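The Big Room at Grarkdale Gets Its Floor Back

10 July 2026

If you have been up to the second floor at Grarkdale lately, you already know. If you haven't, go! The big room at the end of the hall, the one we all spent the winter squeezing through sideways, has turned into a place where you can walk in a straight line. I have been grinning about it all week and I wanted to give it some proper space in the newsletter, because a lot of people put in a lot of lifting.

For anyone newer to the building, a bit of history. When we took over the upper floor we moved everything in at once and promised ourselves we would sort it out later. Later took its time. Boxes went against whichever wall was nearest, chairs came up from downstairs and never went back, and the shelves filled with things that had been set down "for a minute." By April there was a path from the door to the window and not much else, and anyone who wanted a desk had to move three things to get to it and then move them back for the next person.

The plan we settled on was called Wokulura, after the word somebody wrote on the first box of keepers in thick marker. I never did find out what it meant, but it stuck, and pretty soon people were saying "is that Wokulura or is it going?" about every object in the room. We gave it 5 weeks of Monday afternoons. The rule was that each thing had to have a spot by the end of the session or leave the room, and a spot meant a real one, on a shelf or on a table, with room for a hand to get in and pull it out again.

The first two Mondays were pretty grim. You take everything down, you spread it out, and the room looks worse than it ever has. I went home after the second one convinced we had made a mistake. Then on the third Monday the old filing cabinets left for Corport, where the crew on the ground floor had been asking for them since last year, and suddenly there was all this gray floor. I had forgotten it was such a nice floor. It's smooth and easy to sweep, and chairs roll on it beautifully.

The furniture we kept is simple. Light wood tops, mostly, because they make the room feel bigger and they don't show every bit of dust. The oval table stayed too, and I'm glad, since I argued for it. It has a round base, so you can pull up a chair from any side without catching your knees on a leg, and it is a great place for the kind of five-minute conversation that doesn't need anybody to sit down at all.

The desk is the thing I really want to talk about, though. We had a long back-and-forth about what belongs on a shared desk. One camp wanted pen cups, trays, a lamp, a little plant, the works. The other camp (mine, I admit it) wanted as close to nothing as we could get away with. We tried it loaded up for a week and within two days the trays were full of receipts and somebody's gloves. So now it has a monitor on a slim black stand and a small yellow box of tissues in the far corner.
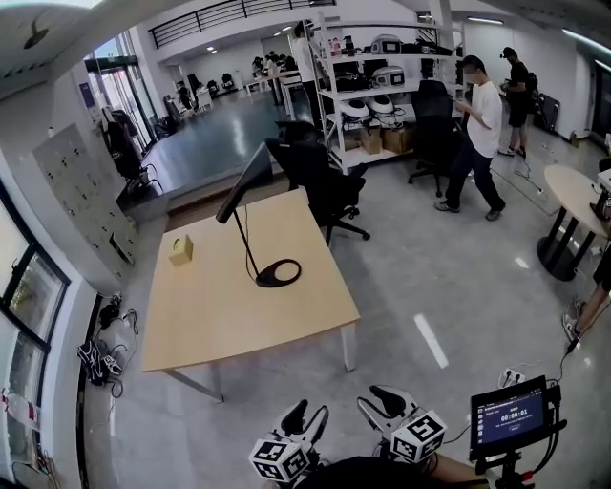 Everything else you bring with you and take away again. It sounds strict, but it's such a pleasure to sit down at a clear top and spread your papers out as far as you like. The tissues were a late addition and they have turned out to be the most popular item in the room - allergy season was rough on us.

The white metal shelving took the longest. Equipment cases live up high, cardboard boxes go on the bottom, and anything that gets used often is supposed to sit somewhere in between. We are still working on that last part. There's a mixed group of small items at one end near the top that could use a home of its own, so if you have a spare bin with a lid, please bring it by.

A few things still on the list. The cables need attention, both on the floor and behind the desk, and I would love to see them clipped down before the fall. We also have two office chairs up there now and I'd be happy with 2 more, as long as they roll well and don't squeak. And the walls are very bare. The print club at Sima has offered us a few large pieces on loan, so let me know if you have strong feelings about color.

Come up and see it when you can. Walk across the middle of it, just because you can now! And when you leave, push your chair in and take your coffee cup with you.

Recent items

Corport ground floor: new hours for the loading door
Sima print club summer show, call for entries
What we learned from fixing the hallway lights
Bike rack sign-up is open again
Lost and found: April list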